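Prastelano project – working meeting on contact-rich insertion

Last updated: Mon 22 May

Present: Marwan Harb (chair), Hiba Zoubi (minutes), two members of the Larisach controls group, one from Protell by phone.
Apologies: Atallah.

1. Minutes of the previous meeting

Accepted with one correction. The force threshold in item 3 applies to the vertical axis only. The lateral limits were left open and are taken up under item 4 below.

2. Status of the comparison

Hiba reported on the comparison between the two policies for processor placement. Policy A is trained on wrist camera images alone. Policy B receives the same images plus the wrist force-torque signal, sampled over a short window before each action. Both were trained on the same demonstrations and run 50 times each from randomized start poses.

Policy A seated the processor in 16 of 50 trials and Policy B in 35 of 50. A trial counts as seated only if the package lies flat in the socket after release and an operator confirms the orientation by eye. Trials stopped by the force limit count as failures for both policies.

Larisach asked whether the start poses were identical for the two policies. Hiba confirmed that the same list of poses was used, in the same order. The chassis was not moved between the two sets. Lighting was left as found, and Marwan asked that it be recorded from now on.

3. Failure review

The group went through the failed trials. Most Policy A failures fall into one type: the gripper descends with a small rotation error, one corner of the package catches the socket frame, and the policy keeps pushing until the limit stops it. Policy B shows the same error on approach but usually backs off and tries again. Its remaining failures are mainly slips in the grasp after a second or third contact.

Protell noted that the wrist view is weakest when it matters most. With the part held below the socket in the view, the fingers and the package hide a share of the board, and on the final approach they begin to hide the socket as well. Marwan agreed and said this supports the use of force in the last stage, but the present data do not separate that effect from the effect of having more inputs in general. An ablation is needed – force channel present but replaced with recorded noise – before the claim goes into the report.

There was some discussion of whether the socket state should be part of the task. The reset checklist covers the load levers but says nothing on the protective cover. Larisach proposed that the state of both be logged at the start of every trial and that no placement be attempted with the cover fitted. Agreed. Approach segments recorded with the cover on may be kept for training the visual encoder and must be labeled as such.

Hiba will add the following to the annotation guide as the reference for the label "approach, cover on, levers raised". Memory slots are to be labeled separately, as empty or filled.

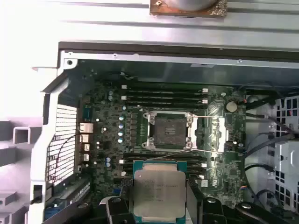

4. Force limits

The vertical limit stays as it is. For the lateral axes, Larisach will propose values after bench tests on a scrap board. Until then the lateral signal is logged but does not stop a trial. Protell objected that this leaves the socket pins exposed to side loads during retries. Marwan limited retries to two per trial as an interim measure.

5. Actions

Hiba – run the noise ablation on the existing pose list; update the annotation guide.
Marwan – revise the results section, with the force claim marked as pending.
Larisach – lateral limits and bench test notes.
Protell – comments on finger pad wear and grasp slip.
Atallah – to confirm access to a second chassis model for the generalization test.

6. Next meeting

To be set for July once the ablation is complete. The meeting closed with no other business.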